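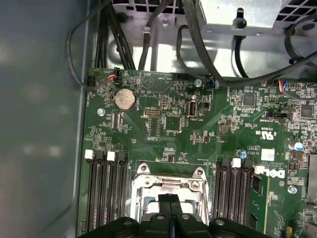
Wed 12 June. Dust loading, second round. Filters from the Hodham office went back on the balance after conditioning, and the heaviest came out at 379 mg gained over 697 hours' running. Drellden media again holds more than the Vasseur at the same face velocity. The inlet area I used for the velocity figure is still a guess for desktop cases: the slots in a power supply housing are rectangular, and my spreadsheet assumes round holes throughout. To be corrected before anything goes to Prisville.

Fibre fraction (carpet, paper, clothing) separated on the 20 mesh sieve. Most of it stays on top as a felt and won't break up with tapping. Brushing works but sheds bristle into the sample. 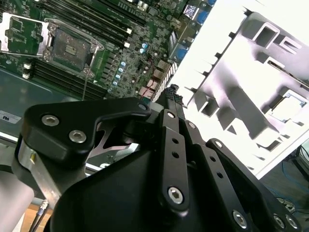

Tried a rinse in isopropanol instead. Fibres released cleanly, fines settled overnight, and the dried mass agreed with the January batch. Delia Tănase wants the blank repeated with fresh solvent; agreed, the bottle had been open a while.

Particle count on the fines: 3,662 in the first field set, mostly skin flake and mineral grit. Second set still to do.
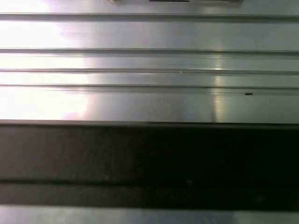

Brushed aluminium, grooves running lengthwise.

To do: blank, second field set, fix slot area. Order more weighing boats.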